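Kun (home robot project)

Kun is a home-built robot arm project with a companion simulator, begun by the hobbyist Mirela Lins in a spare bedroom in Rovville and later moved to Clukura, a shared workshop in the same town. The project is known mainly for its claim that a household manipulator can be developed almost entirely in software before any metal is cut. The claim has been disputed, chiefly by other members of the workshop.

Background

Lins started with a two-finger gripper drawn for a desktop arm. Her first version used hobby servos and stripped its gears within 4 days. She then stopped buying parts and began modeling the gripper in a simulated kitchen, reasoning that broken gears on a screen cost nothing. Work on the physical arm resumed in May of the following year, at Clukura, where members share a lathe and a single workbench with a vise.

Simulation

The simulator places the gripper in furnished rooms and renders the view from just behind the fingers. Lins has described the rooms as "close enough." Surfaces such as tile and wood grain are drawn in some detail, while other parts of a room are left as flat color or plain black. 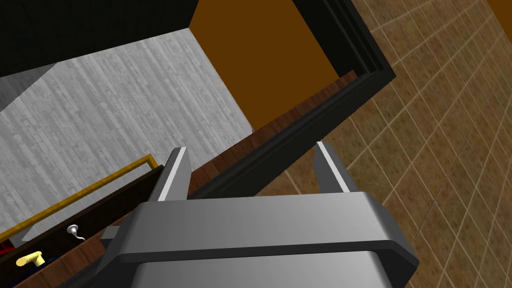 The simulated gripper in what appears to be a kitchen or other room interior, with a tiled surface to the right.

According to the project notes, a policy is ready for hardware after 1,000 simulated grasps. No reason is given for the figure, and the notes don't say how many of those grasps have to succeed. Nor do they define success. A cup lifted and dropped a moment later may well have been counted.

Friction is the usual point of argument. The simulator assigns one value to each object, so a greasy jar and a clean one behave alike. Cylinders are treated as the easy case, on the grounds that two flat fingers will center them. This holds when the object stands upright and the fingers close evenly.

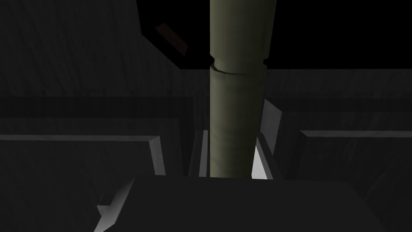 On the real arm the fingers do not close evenly. One servo lags the other, and a tall container gets pushed sideways before the second finger arrives. Lins added a delay in software to compensate, which helped until the servos warmed up.

Physical build

The built gripper has 2 printed fingers on an aluminum plate. Its wrist joint came from Zomholm, a mail-order kit that has since been withdrawn from sale. Five versions of the finger mount are listed in the build log, although the third and fourth seem to differ only in screw size.

Reception

Edit Győri, who teaches the Monday soldering class at Clukura, tested the arm on kitchen items and published her results on the workshop's message board. She found that it did well with the objects it had been tuned on and poorly with everything else. "It's a good simulator with an arm attached," she wrote. Lins replied that the test used a worn set of finger pads. Győri repeated it with new pads and reported little change.

The code remains available to workshop members. The parts list has not been updated to replace the Zomholm wrist.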